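Two controllers, one door, too much coffee

I've been promising a post on the controller swap since May, so let's get to it. Short version for the impatient: I'm keeping the Prenent, and I'm a little annoyed about it, because I really wanted to like the Tomitz.

Quick catch-up if you're new. I'm building a mobile arm that can open ordinary doors in ordinary homes (my real goal is getting it to bring me a snack from the kitchen, but let's walk first). Doors are horrible! You have to find the handle, push it down, keep hold of it, and then move the whole base along a curve while the door fights you. A controller that looks great picking up blocks on a table can fall to pieces on a door.

All my testing starts in simulation, where a bad setting costs me a reset and no repair bill. I used to run everything in a bare gray box with a door in it. Then Slamet Wijaya, who knows way more about camera-based control than I do, told me my vision code was getting a free ride. He was right, dang it. So now the test room is a living room, with a glowing lamp, a TV, white shelves, an astronaut picture and a tripod standing on the right where a careless arm could easily clip it. The door is wood with pale frosted strips, and the lever handle is dark, on the left.

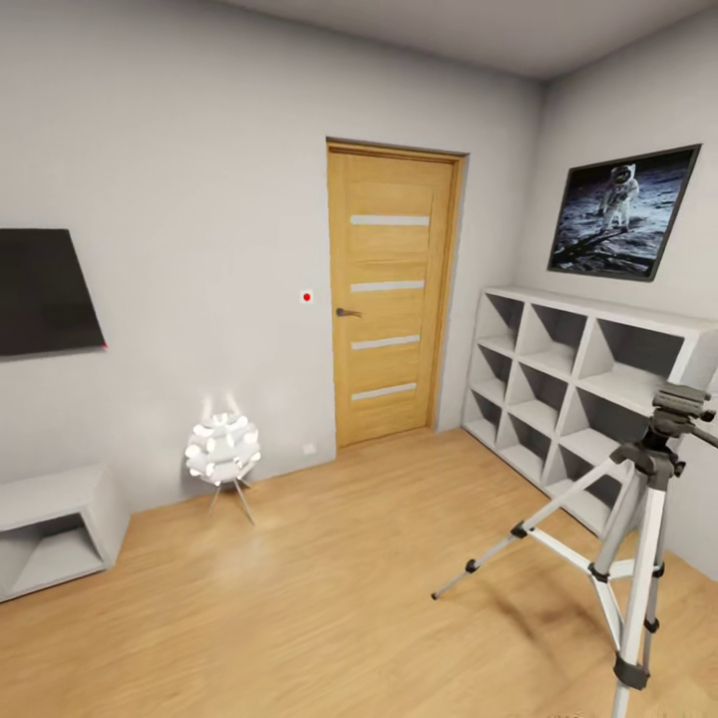

How the two controllers did

I ran 111 tries with each one, same start positions, same arm model, same gripper. The Tomitz is quick. It plans a reach in a blink and the motion is lovely to watch, all smooth and confident. Then it touches the handle and gets stubborn. It wants to follow its path no matter what the door thinks, and I kept seeing force spikes that would bend something on real hardware.

The Prenent is slower and kind of fussy. Setup ate nearly 3 evenings, and the manual reads like it was translated twice. But once it grabs the lever it goes soft in the right directions and lets the hinge do the steering. I didn't have to tell it the door's exact width, either, and I loved that.

Cameras, briefly

I tried the wrist camera alone and then the wrist camera plus one on the mast. The second setup won easily. Up close, the wrist view is mostly handle, and the arm loses track of where the door edge is. I'm still seeing the mast camera mix up a frosted strip with a gap now and then, so there's more work to do on that.

Next up is the same test with a round knob, which I'm dreading. If you've got a soft-finger gripper that can turn one without slipping, please leave me a comment!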